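Storing loose buttons, what works for you?
Sewing Room > Notions and Storage

funen_thimble
OK so I inherited my aunt's buttons. 354 of them, yes I counted, took all evening. Right now they're in one big bread bag. Want to sort by color but my sister says sort by size or don't bother. What do you all do? Small apartment, no sewing room, everything lives on a shelf over the ironing board.

Osamu Okabe
Size. Your sister's right. When you've lost a shirt button you need the same size first, color second. I did color for years and spent half my life digging.

quiltymarge
Disagree!! Color every time. I make kids cardigans and nobody's kid cares if the buttons are a hair different, but the wrong red looks awful. Also color is so much nicer to look at when you open the drawer.

Osamu Okabe
A hair different won't go thru the buttonhole.

quiltymarge
Then make a bigger buttonhole lol

Misaki Higuchi
Neither, I go by holes. Two hole, four hole, shank. Then matching sets get threaded on a bit of string and tied so they never get seperated. Singles go in a jar. I don't sort the singles at all, just tip them out on a tray when I need one. Takes a minute.

For containers I quit buying the plastic ones with dividers, lids pop off and then you're on the floor. Plain cardboard is fine if the room's dry.

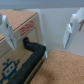
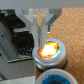
Anyway the string thing is the main tip. Use button thread, regular sewing thread snaps. And put a scrap of the fabric on there too if you know what garment they came off. My mother did this and I still have the coat buttons from when I was 9, with a bit of the lining.

funen_thimble
Oh I love the string idea. There's a bunch of matching ones in here, looks like blouse sets. Do shank ones thread ok?

Misaki Higuchi
Yes, they just bunch up more. Don't pull tight.

Laleo
string is good but check for rust first if any are metal. One bad snap stained a whole set of mine, pearl ones too. Vinegar didn't do a thing

old_bobbin
Baby food jars. Been using them since my youngest was on solids. Free and you can see whats in there

Osamu Okabe
Glass on a shelf over an ironing board? No thanks.

old_bobbin
Never dropped one yet. Well, 2.

quiltymarge
Once you're up to 1000 or so you'll want drawers anyway. Ask me how I know. Hardware store, the little cabinets for screws. Mine came from a guy clearing out his garage in July and the bottom row still smells of oil, so those are for zippers

funen_thimble
I'm not getting to 1000!!
Going with strings for the sets and then size for the rest, sorry marge. Will do color inside the sizes if I have any patience left. Anybody know how to get old thread out of the holes, tweezers are driving me nuts

Laleo
seam ripper, then a stiff toothbrush

Misaki Higuchi
Seam ripper yes but from the back, so if you scratch it it's the side that won't show.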